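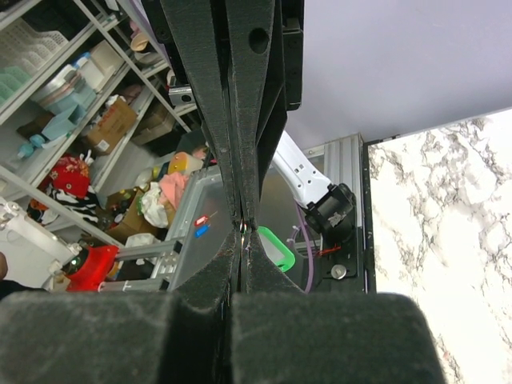
White metal shelving, left, with most of its space taken.

Football boots: cleaning, drying and storage between matches

Updated February 13, 2023

Most boots that split before the end of a season do so at the join between the upper and the soleplate. The usual cause is mud left to harden in the seam, followed by fast drying on a radiator. The routine below takes 8 minutes per pair and applies to moulded and screw-in soles.

Removing mud

Knock the soles together outdoors as soon as the boots come off. Clear the gaps between the studs with a plastic tent peg or an old wooden spoon handle. Metal scrapers mark the plate and should be kept away from the upper.

Brush the upper with a soft nail brush and lukewarm water. One drop of washing-up liquid in a bowl is enough. Do not hold the boot under a running tap, as water enters through the tongue and soaks the insole board. Never put boots in a washing machine. The drum knocks the heel counter out of shape and detergent weakens the glue.

Drying

Remove the laces and insoles. Pack the toe with plain newspaper, firmly but without stretching the upper, and change it after 2 hours. Stand the boots on their sides in a room with some air movement. Overnight is normally sufficient for synthetics; leather may need a second night. Keep them at least 50 cm from any heater.

Kangaroo leather should be treated with a thin coat of leather balm once dry. Synthetic and knitted uppers need nothing.

Screw-in studs

Take the studs out once a month and wipe the threads. A trace of petroleum jelly prevents seizing. Refit by hand first, then tighten with the key until it stops. Further force strips the insert, and a stripped insert cannot be repaired at home.

For a seized stud, apply penetrating oil, wait an hour and grip the stud with locking pliers. Umesh Negi, who looks after the kit at Hitcombe, warms the stud with a cloth dipped in hot water beforehand. The method works on steel-tipped studs and less well on nylon ones.

Storage

Use an open shelf. Sealed plastic boxes hold moisture and the lining will smell within a week. Place the heaviest pairs on the lowest shelf and leave a hand's width between pairs. Goalkeeper gloves go on a separate shelf, palms apart, as the latex sticks to itself.

At the end of the season, remove studs and laces, refill the toes with dry paper and check the seams again in March if the boots have been out of use over the winter.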